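Haftraum-Sprechanlage Kornodine im Test

Die Anstalt Givberg ist ein Altbau mit dicken Wänden und langen Fluren. Auf einer Station mit 18 Hafträumen lief die Kornodine dort im Probebetrieb, je Raum eine Sprechstelle mit Ruftaste.

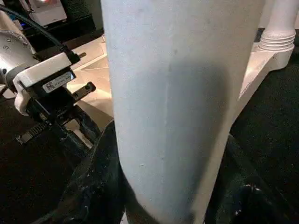 Sprachqualität

Verständlich, auch bei laufendem Wasserhahn. Höhen werden stark beschnitten. Die Verbindung steht nach dem Annehmen ohne Verzögerung. 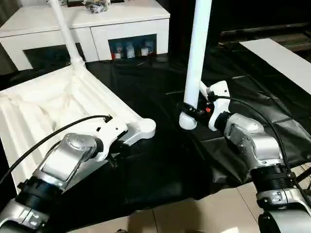

Weißer Kunststofffuß mit Rohr

Der Rufspeicher fasst 200 Einträge, danach wird der älteste überschrieben. Für den Nachtdienst reicht das - für eine Auswertung im Streitfall nicht. 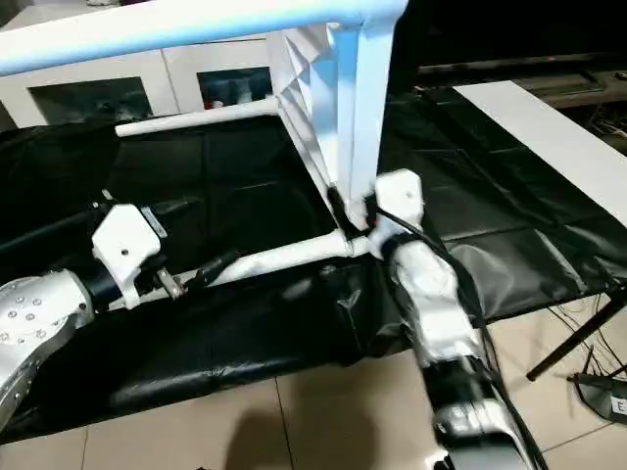

VOLLZUG & TECHNIK

Die Frontplatte sitzt bündig und bietet keine Angriffskante. Der Tastendruck ist mit neun Newton angegeben, für ältere Gefangene zu viel.

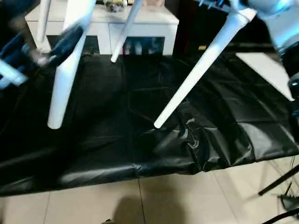 Die Montage dauerte je Sprechstelle sieben Minuten, Kabel vorausgesetzt. Über Kopf gehört eine Trittleiter dazu. Ein Stuhl wie der weiße über der schwarzen Folie, mit vier langen, nach unten schmaleren Beinen, ist als Tritt ungeeignet. Urteil: brauchbar, Speicher zu klein.

Kommentare (3)

Bollulham: Gibt es die Taste auch beleuchtet?

Zoila Yupanqui: Ja, gegen Aufpreis. Lieferzeit bei uns bis April.

flurdienst: Der Speicher lässt sich extern sichern, Menü Protokoll.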